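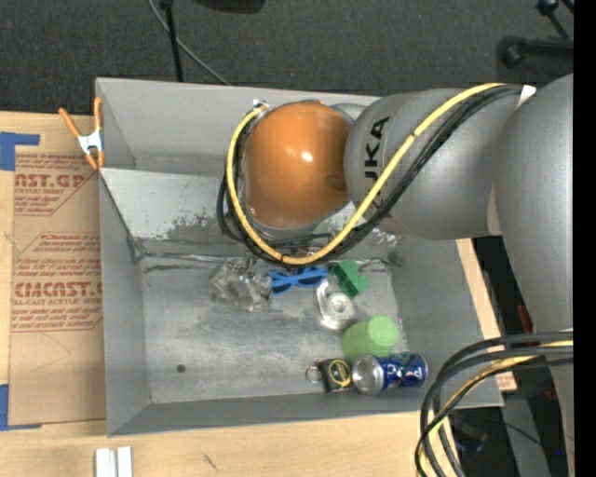

Every October I get the same message from half my section: the jersey's a mess, the big game is coming, what do I do? I love this question! Most game day laundry problems can be fixed at the kitchen sink, and I've ruined enough shirts over the years to have opinions.

Mustard first. Scrape it off with the back of a spoon, don't rub, and run cold water through from the wrong side of the fabric. Then a dab of dish soap, a soft toothbrush, and patience. Hot water sets it, so keep the dryer out of this until the yellow is completely gone (hold it up to a window to check).

Printed numbers crack when they get too hot. Turn the jersey inside out, wash cold, hang it on a wide hanger. I have one from my freshman year that still looks great, and it has been through a LOT of overtime.

Face paint on a collar? Most of it is greasy, so put the dish soap on dry, before any water touches it, and leave it 4 minutes. Naveed Jafri taught me that one in the parking lot at Tamdale and it's still my favorite trick on this whole page.

Foam fingers and seat cushions can't go in the machine. Squeeze them in a sink of lukewarm suds, press the water out with a towel (no wringing, they tear!) and let them stand up overnight somewhere breezy.

And please empty the cooler the night you get home. Baking soda and warm water, wipe, rinse, then leave the lid propped open with a wooden spoon. Drain plug out too. Amna Usmani stores hers with a crumpled sheet of newspaper inside, and it smells like nothing at all come kickoff.

Contact Sidra Tarar | © 2025 Tamdale Tailgate Tips | Back to top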